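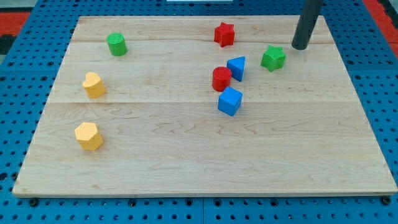 Bench notes: pushing blocks with a plain rod

The September issue promised an update on the end tool comparison at Flevurden, and most of the work is now done. Three tools were tried on the same arm: the two-finger gripper we have had since the start, a small suction cup, and a plain dark rod with a rounded end. The rod can't pick anything up. It pushes blocks across a wooden board, and that is all it was asked to do.

Tươi Trình set up the tests and ran most of them. Demetrio Cuesta looked after the controllers and wrote the script that sorts the logs. Both have read this item and corrected it in places.

The task

The blocks are the painted shapes out of a shape-sorting toy, in red, green, blue and yellow. For each run the operator is given a short instruction, such as "move the yellow heart next to the green cylinder" or "bring the red star down to the blue cube". The blocks start wherever the last run left them, unless one has ended up too near the edge, in which case it is moved back by hand and the run is marked as reset.

The gripper and the suction cup were allowed to lift. The rod had to do everything by pushing. We gave all three the same list of instructions and the same time limit of 82 seconds a run.

In total there are 2311 runs in the log. Of those, 1450 were done with the rod. The numbers are uneven for a dull reason: the rod was on the arm during the weeks when the room was free in the evenings.

What we found with the rod

Straight pushes are easy. The rod goes down behind the block, the arm moves forward, the block goes with it. Trouble starts when the push is off centre. A cylinder will roll round the side of the rod and slip away, and the operator then has to lift, go round and start again. The cube and the triangle turn as they move, so you may get them to the right place facing the wrong way. For our list that did not matter, as none of the instructions said anything about which way a block should face. It would matter for other jobs.

The star was the block people liked best. The rod settles between two of the points and the block then follows it quite well, even through a gentle curve. The heart does the same if you come at it from the notch. From the pointed end it is the worst of the lot.

Clusters are slow. If three blocks are close together and you want the one in the middle, the rod has to come down in a narrow gap, and it often knocks a neighbour on the way. Tươi's habit is to clear the neighbour first, on purpose, and then put it back at the end if there is time. Demetrio goes straight in. Their success rates were close enough that we are not going to argue about it here.

Height needs care. Too high and the tip rides over the edge of the block and can tip it over. Too low and it scrapes the board. After some bad runs in the first batch we set a floor in the controller so the tip always stops just short of the wood, and the scraping stopped.

What we found with the other two

The gripper was the best at placing a block exactly, and the slowest. Most of the time went on lining up the fingers. In a cluster it was worse than the rod, as both fingers need room, and several runs ended with the limit reached and nothing picked up.

The suction cup was quick on blocks with a good flat top and poor on the smaller faces of the star. The paint on these blocks is slightly rough, which did not help the seal. We tried a softer cup from the Odera range and it held better, but it marked easily and we only had two.

Controllers

Two controllers were compared during the rod runs. The Dostero box is the older one and takes a new target 10 times a second. The Radedora takes them faster and smooths the path between them. Operators noticed the difference straight away. With the Dostero the rod moves in small steps, and a cylinder that is being nudged in steps tends to wander. With the Radedora the push is even and the block stays in front of the tip for longer.

The Dostero does have one point in its favour. When you let go of the stick, it stops. The Radedora carries on for a moment while it finishes its curve, and newer operators overshot with it until they got used to it. Demetrio has since shortened the smoothing and the overshoot is now small. The last 400 runs with the rod were all done with this setting, and we plan to keep it.

Anyone who has old settings files saved under their own name should delete them. Loading one will put the long smoothing back and also remove the height floor.

Camera position

We had the camera low at first and moved it up after the opening batch. From low down, a block near the far side of the board was often hidden by one in front of it, and it was hard to judge the gap between the rod and the block behind it. The higher view shows the tops of the shapes, so you can tell a star from a hexagon anywhere on the board. Depth is still a little hard to judge at the far side. Tươi would like to try a second camera to one side. There is a spare bracket but no spare cable long enough, so if you have one in a drawer please bring it in.

The board

The wooden board is fixed down to the pegboard and should be left as it is. Please don't undo the fasteners to get at the holes underneath. The camera view is matched to where the board sits now, and if it shifts the whole thing has to be measured again, a job that takes most of a morning.

Please also keep the blocks with the board when you finish. We have two of each colour and no spares.

What happens next

The rod stays on for the next round. The instructions will be longer, with two or three moves in each, and some will ask for a line or a corner to be made out of several blocks. The gripper will come back after that for the placing tests. The suction cup has gone back in its box for now.

Operators are needed for the evening slots, six until eight. No experience is required, and the first session is practice and does not go in the log. Put your name on the sheet by the door or speak to Tươi. The sorted logs are on the shared drive in the folder called rod, and Demetrio can explain the column headings, two of which are wrong.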